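3.2 Window opening and bedroom air

Households in the Gemitz and Lomico districts kept a paper diary next to the main bedroom window for the length of the study. Each time the window was opened or closed, the person who did it wrote down the time and how far it was left open. Of the 420 households that agreed to take part, 345 returned a diary that could be used. The rest were missing pages or had entries with no times.

Most people opened the window soon after getting up and closed it before leaving home. Few opened it again in the evening. In January the median opening lasted 93 minutes, and homes on busy streets were aired for less time than homes facing a yard.

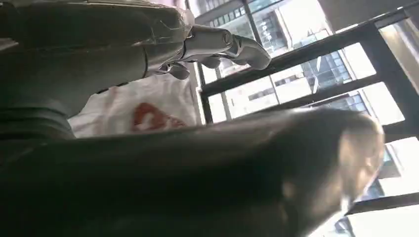

Figure 2. Daylight at a window.

Carbon dioxide readings taken overnight followed the diaries closely. Rooms that had been aired only in the morning reached their highest values shortly before the occupants woke. Leaving the bedroom door open lowered the peak, though the effect was small in apartments where the hallway had no window of its own.

Minami and Carhuamaca found a similar pattern in older buildings in Jolham, but their sample had no homes with trickle vents. We return to the vents in Section 4. Diary entries made from memory at the end of the day were kept in the analysis and marked as late.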